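Tivham packing shed puts its spares on the budget at last

Allar, the mail-order parts firm with a packing shed at Tivham, has set next year's equipment budget, and for the first time it has a line for the bits that wear out. The firm will spend on two Nenov handling arms, plus 2,208 pounds for pads, inserts and the other small things that were left off the last order in the hope that they might prove immortal.

The earlier plan, passed in October, had plenty to say about the arms themselves. It ran to 91 pages, with a fold-out chart of the shed floor and a long passage on the colour of the safety line. Spare pads got a footnote, which read "as needed". 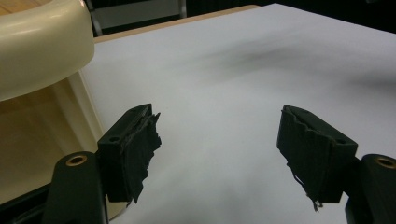 Money for upkeep used to come out of the same pot as tea, stamps and light bulbs, and had to be asked for each time. Any sum over 600 pounds went to head office, where it joined a queue. Under the new rules the shed can order its own consumables up to that limit without a form. Pads come first on the list, and with the black ones on both fingers frayed into flaps and dangling threads, few at Tivham are expected to argue. The brass-coloured inserts in the arms of the gripper are listed too, lower down, under "fixings".

Allar also looked at Ok, a rival make with a lower purchase price, but dropped it when the quote for replacement parts arrived on a separate sheet, and then on a second one. Nenov's quote was dearer and fitted on one side of paper.

Delivery of the new arms is due in spring. The spares have been ordered first.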